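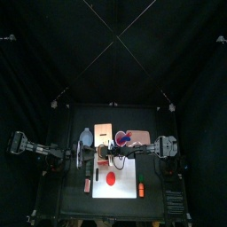 3 Jul 2022

Quick one, dinner's in the oven.

So Welloro is going. Sign in the window since last night, "closing down, everything must go", same handwriting as the old price cards. That makes four empty units on the short side of Trededell high street if you count the bank, and I do count the bank.

Popped in for lightbulbs. Queue to the door, naturally. Where were they all in February? Bohdana Harasym was on the till and said the new lease was the end of it. Rent up 300 a month, plus the electric, plus the freezer that died at Easter. She's been there 11 years. Didn't want to make a fuss. Gave me a bag for nothing.

The council's answer is the shopfront grant. I looked it up. Up to 2936 pounds per shop, for paint and signage only. Lovely, but you can't pay a landlord in paint. And you have to spend it first and claim it back, which is no use to anyone who hasn't got it. Form is 14 pages, I gave up at page six.

Meanwhile Pylypenko the baker's is doing fine, or looks it, always a line at eight. And Hamov are meant to be taking the old carpet place for a cafe. Another cafe. I'll go, I'm not made of stone, but where do I buy a washer for a tap now? Retail park I supose, two buses.

Parking has gone up too, did I say. Free half hour gone. There's a petition about it in the library, 187 names when I signed and the pen was nearly out.

Anyway. Welloro shuts when the stock does – go and get your bulbs and be nice to Bohdana. Will write up teh parking thing properly when I've read the minutes.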